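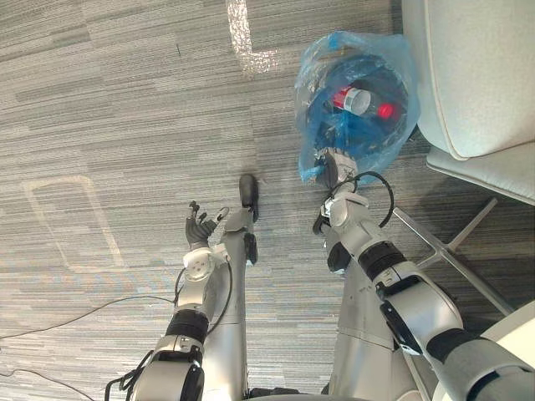 By Gualtiero Farina, Mazza Records press office
13/04/2018

Dorkus, the progressive rock quartet who split up in the middle of their own farewell tour, are to release a fourth album in September. It is called Prestel and runs to six tracks, one of them an organ solo which the label asked to be shortened and which came back longer.

Founder and organist Osvaldo Fiore is the only member to have played in all 4 line-ups, having sacked everybody else at least once. "We've matured," he said. "We argue in tune now."

Their debut, Zuvden, sold 2,759 copies on release and has since been claimed as an influence by nearly 3,000 people, most of them drummers.

Prestel comes out on vinyl and CD, with sleeve notes by Fiore in which he forgives two former bass players by name. A short tour follows, bass player permitting.

Review copies and interviews: Gualtiero Farina, Mazza Records. Please don't ask about the flute.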